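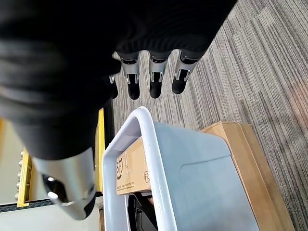 고체 전해질 배터리 기사에서 제일 먼저 봐야 할 숫자는 뭘까?
몇 번이나 충전하고 방전해 봤는지, 그리고 그걸 몇 도에서 했는지다. 용량은 그다음에 봐도 늦지 않다.

2022-11-13

오늘은 하루 종일 배터리 자료만 읽었는데 이렇게 재미있어도 되나 싶다! 아침에 커피 한 잔 내려놓고 Plirkeo에서 낸 보도자료를 펼쳤다가 점심을 건너뛰었다. 제목은 늘 보던 식이었다. "충전 12분, 전기차의 미래가 열린다." 예전 같으면 그대로 받아 적고 그럴듯한 인용문 하나 붙여서 넘겼을 텐데, 요즘은 이런 제목을 보면 오히려 신이 난다. 뒤에 숨은 표를 찾으러 가는 길이 꼭 보물찾기 같아서.

표는 부속 자료 맨 끝에 있었다. 시험 온도 60도. 역시! 황화물계도 아니고 고분자 쪽이니까 온도를 올려야 이온이 제대로 움직인다. 그게 흠이라는 얘기는 아니고(버스나 고정형 저장 장치라면 데워서 쓰는 것도 충분히 말이 된다), 다만 보도자료 본문에는 온도가 한 번도 안 나온다. 충방전 횟수는 103회. 실험실 단계에서는 나쁘지 않은 출발인데 자동차에 넣겠다고 하기에는 한참 멀다. 게다가 시험한 건 손톱만 한 코인셀이다. 코인셀에서 잘되던 것이 파우치로 커지면 압력 때문에 골치가 아파진다는 걸 9월에 Hikard 취재 갔을 때 귀에 못이 박히도록 들었다.

그날 얘기도 제대로 안 적어 뒀네. Hikard의 Malsha Jayawardena 씨가 두 시간 가까이 계면 저항을 설명해 줬다. 나는 액체 전해질만 고체로 바꾸면 되는 줄 알았는데, 고체끼리 맞닿는 면이라는 게 현미경으로 보면 산맥 두 개를 포개 놓은 것과 비슷하다고 한다. 닿는 데만 닿고 나머지는 비어 있다. 거기다 충전할 때마다 전극이 부풀었다 줄었다 하니 겨우 붙여 놓은 면이 또 벌어진다. 그래서 다들 눌러 놓고 시험을 하는데, 얼마나 세게 눌렀는지를 기사에 쓰는 사람이 없다고 웃으셨다. 나도 뜨끔했다. 그 자리에서 수첩에 '압력!!'이라고 느낌표 두 개를 찍어 적었고, 오늘 보니 밑줄까지 쳐 놨다.

Plirkeo 자료에 압력은 없었다. 부속 자료를 앞뒤로 다 뒤졌는데도 없다. 이건 내일 물어봐야 한다.

오후에 Seema Pal 편집장과 통화. 내가 "이거 미래가 열린다는 기사 말고, 표 읽는 기사로 쓰고 싶어요" 했더니 한참 말이 없다가 독자가 끝까지 읽겠느냐고 물었다. 읽지! 나라면 읽는다. 숫자 하나 뒤에 사람들이 몇 년씩 씨름한 문제가 있다는 걸 알면 훨씬 재미있으니까. 결국 분량을 조금 더 받아냈다. 대신 첫 문단에는 어려운 말을 쓰지 않기로 약속했다. '임계 전류 밀도'는 셋째 문단까지 참는다. 참을 수 있을까.

비교할 만한 자료로는 Bandara 연구팀 논문을 골랐다. 여기는 발표가 어찌나 얌전한지 제목만 봐서는 무슨 성과가 있었는지도 모르겠는데, 열어 보면 온도, 압력, 전류, 양극 두께가 첫 표에 죄다 들어 있다. 심지어 실패한 셀도 따로 그래프를 그려 놨다. 리튬이 전해질 틈으로 가지처럼 파고들어서 단락이 난 것들인데, 전압 곡선이 뚝 떨어지는 순간이 어찌나 또렷한지 한참 들여다봤다. 이런 그래프는 기사에 꼭 싣고 싶다. 잘된 셀만 모아 놓은 매끈한 곡선보다 배울 게 많다. 저자들한테 게재 허락을 구하는 메일을 저녁 먹기 전에 보냈다.

아, 그리고 충전 12분 말인데, 다시 보니 0에서 끝까지가 아니었다. 각주에 구간이 따로 적혀 있다. 빠른 충전 기사를 읽을 때 내가 매번 놓치던 부분이라 이번엔 표시를 크게 해 뒀다. 전극 두께도 얇은 편이다. 얇으면 빨리 채워지는 게 당연하고, 대신 담기는 양이 적다. 얇은 전극으로 잰 속도와 두꺼운 전극으로 계산한 용량이 같은 문단에 나란히 있으면 조심할 것. 이건 기사 중간에 상자로 빼도 좋겠다.

저녁에는 Stelville 강연 녹음을 마저 들었다. 양산 얘기가 대부분이었고 건조실 습도 관리 비용이 생각보다 커서 놀랐다. 황화물은 물기를 만나면 황화수소가 나오니 공장 전체를 바싹 말려 둬야 한단다. 이쪽도 따로 한 편 쓰고 싶은데 욕심내다 둘 다 못 쓸 것 같아서 제목만 적어 뒀다. 가제는 '배터리 공장은 왜 사막보다 건조한가'. 마음에 든다. 진짜 사막보다 건조한지는 확인해 봐야 한다.

내일 할 일. Plirkeo에 압력과 전극 두께 문의, 코인셀 말고 큰 셀 데이터가 있는지도 같이. Malsha 씨께 산맥 비유를 기사에 써도 되는지 여쭙기. 103회에서 시험을 멈춘 이유 묻기(셀이 죽어서인지, 발표 날짜가 와서인지). 첫 문단은 벌써 머릿속에 있는데 지금 켜면 새벽까지 쓸 게 뻔하니 노트북은 덮는다.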